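Caring for Open Shelves in the Kitchen and Workroom
Household Guidance, Kondetti Residents' Service
Revised Nov 2, 2023

Open shelving keeps everyday items within reach, but it gathers dust and grease faster than a closed cabinet. The following guidance applies to shelves of sealed or oiled wood.

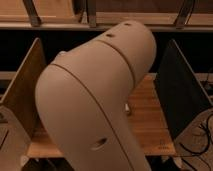
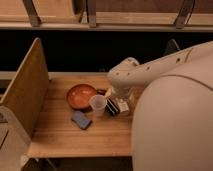

Clear one shelf at a time, starting at the top. Remove loose dust with a dry cloth before any water is used. For grease, add a few drops of dish soap to a bowl of warm water, wring the cloth out well and wipe along the grain. Dry the surface with a second cloth and leave it bare for 22 minutes before returning anything to it.

Oiled shelves should be treated once a year, preferably in May, when windows can be left open. Apply a thin coat of food-safe oil and wipe off the excess. Lay used oil cloths flat outdoors to dry — never leave them crumpled in a trash can, as they may catch fire.

Heavy items belong close to the brackets. Check the screws twice a year and tighten any that have worked loose. A shelf that bows in the middle should be unloaded and turned over, or given another bracket.

Water rings can often be removed with fine steel wool and a little oil on oiled wood only. Sealed shelves should not be scrubbed.

Questions about fixed shelving may be sent to Celina Głowacki, Kaczorowski Building, Room 217.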